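Rentrée tard, les épaules en compote, et pourtant impossible d'aller dormir sans noter ça. Je passe maintenant deux jours par semaine sur les gestes, et je crois que je n'ai pas eu autant de plaisir à travailler depuis mes débuts chez Feson. Moi qui en juillet râlais dans le vestiaire à chaque fois qu'on prononçait le mot « robot » !

Aujourd'hui, c'était le noir sur le lit. Un grand vêtement noir, un drap à fleurs, la pince à la main, et il faut trouver par où commencer. À l'atelier je n'y pense jamais, mes doigts savent. Avec deux mors bleus au bout du bras, il faut tout redécider : quel coin, quel pli, de quel côté on arrive.
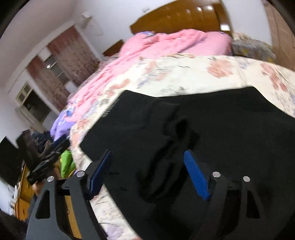

*Dernière modification : vendredi 8 novembre*

Le noir, c'est la bête noire de tout le monde (oui, bon). Les plis se perdent dans le tissu, on croit pincer une épaisseur et on en prend trois. Je le savais pour l'avoir vécu des années à la table de tri, mais je n'avais jamais eu à le dire avec des mots. Maintenant on me le demande. À la réunion du matin, l'équipe de Sedgate a voulu savoir comment je reconnais le bord d'un vêtement sombre quand il est en tas, et j'ai parlé pendant 23 minutes, montre en main, moi qui ne dis jamais rien en réunion. Je cherche d'abord un angle, même petit. Ensuite je tire doucement pour voir ce qui suit. Ils ont tout écrit !

Ce qui a changé à l'atelier depuis la ligne Komel, je le mesure surtout à mes poignets. Le linge plat part tout seul, les draps et les taies ne passent presque plus par nos mains, et on est 9 à se partager les pièces difficiles et les séances de gestes. La première semaine j'ai trouvé la salle triste, le bruit n'était plus le même et on n'entendait plus la radio. Puis on a déplacé la radio. On a aussi récupéré la grande table près des fenêtres, et je plie le délicat à la lumière du jour, un vrai luxe.

Il y a quand même des choses à régler. Les horaires, d'abord : les séances à domicile tombent n'importe quand et le planning ne suit pas. Et la prime, que l'on attend toujours par écrit. J'ai reposé la question, je la reposerai lundi. L'enthousiasme n'empêche pas de lire sa fiche de paie.

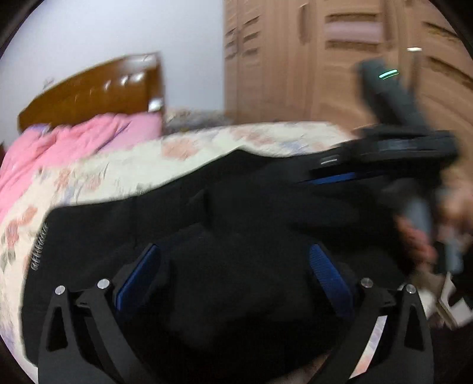

Une chose que j'aimerais leur faire comprendre, c'est qu'un lit n'est pas une table. C'est mou, ça s'enfonce, la couverture glisse et vient se mettre là où on voulait poser. À la main on compense sans y songer - avec la pince, j'ai dû apprendre à m'approcher plus à plat et à ne pas appuyer. J'ai proposé qu'on garde les couvertures en boule et les coussins de travers au lieu de tout dégager avant de commencer. Les gens vivent comme ça, non ? Ils ont dit oui tout de suite.

On en est à presque 3 000 gestes pour toute l'équipe. Le site d'Escobedo démarre à son tour et on m'a demandé si je voulais y aller former les collègues. Former ! J'ai dit oui avant la fin de la phrase, il faudra que je voie pour le train.

Pour demain : racheter de la pommade pour l'épaule, essayer de tenir la pince plus près du corps, rapporter la boîte à gâteaux au vestiaire.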